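Collecting Simulated Demonstrations for Refrigerator Tasks
Ultomdale Project, Final Report
8/27/25

2. Data Collection

The Ultomdale project set out to gather training examples for a policy that picks up food items inside a household refrigerator. All examples were recorded in the Wollthorpe kitchen simulator. The two operators took turns controlling the arm, and each session was limited to 10 scene layouts so that fatigue would not affect the quality of the motions.

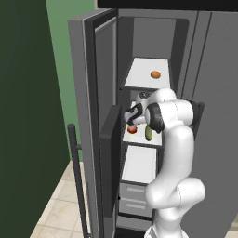 Object placement was the variable to which the team gave the most attention. Each layout was set before the operator took control, and the instruction text named one target item. Early layouts held a single item per refrigerator, and a policy trained on them learned to reach for whatever was present. Later layouts therefore placed items close together, as with the apple and the cucumber on the middle shelf, so that the instruction had to be used.

Episodes were stored in the Skerholm format and checked in July. The check removed 11 episodes in which the arm touched the door or a shelf edge. Two layouts were left out of training and are used for the tests in Section 3.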